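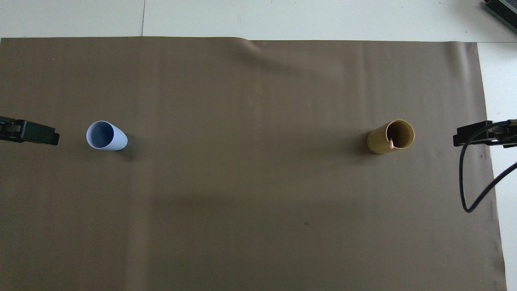 Notes, part 2: how we cut the waste at Kirkora

OK so, start with the number. 414 paper cups in one weekend. Pause, let them groan. That was our little cafe tent at the Hemadow street fair in August, and I was the one hauling the bags out back (my shoulders still remember!).

Then tell them about Qusai Moussa. He runs the coffee cart in Matar and he'd been doing a deposit on cups for years, and I'd always figured it was too much hassle for a crowd like ours. Say it was me who argued against it. They'll like that.

So the next fair we tried both side by side, paper cups at one window and the washable kind at the other. 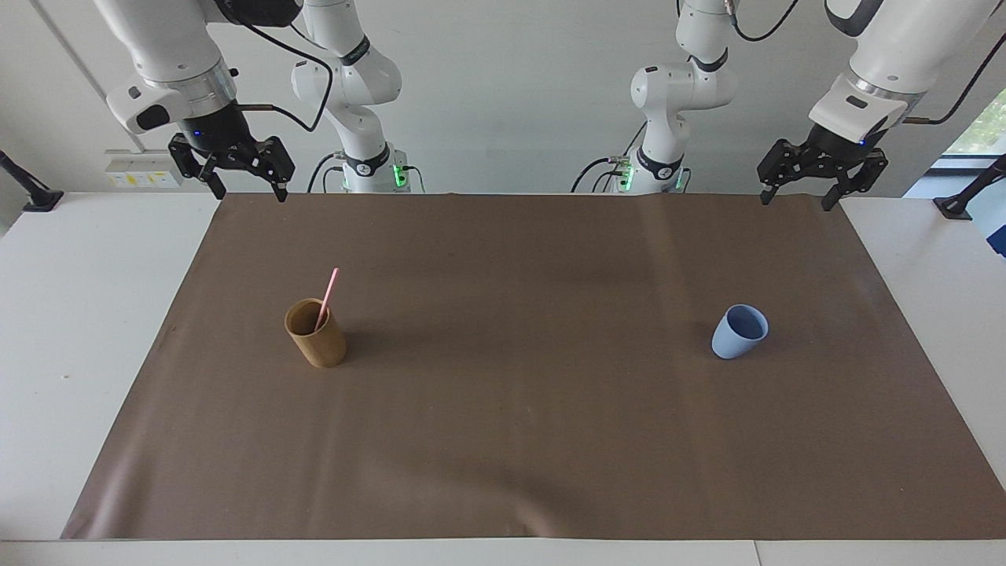 And people went for the washable ones way more than I expected! We were down to 133 paper cups by closing, and most of those went out before noon, when the sign was still facing the wrong way. (Tell the sign story here if there's time. Skip it if the intro ran long.)

Money stuff, keep it quick. We bought 400 cups from Lasier and 20 never came back. I can live with that, the deposits covered it.

Ask for hands: who here washes on site? Then go into the sinks, the water hookup, and why I will never again rent the cheap drying racks.

Drink some water. Next section is straws and lids.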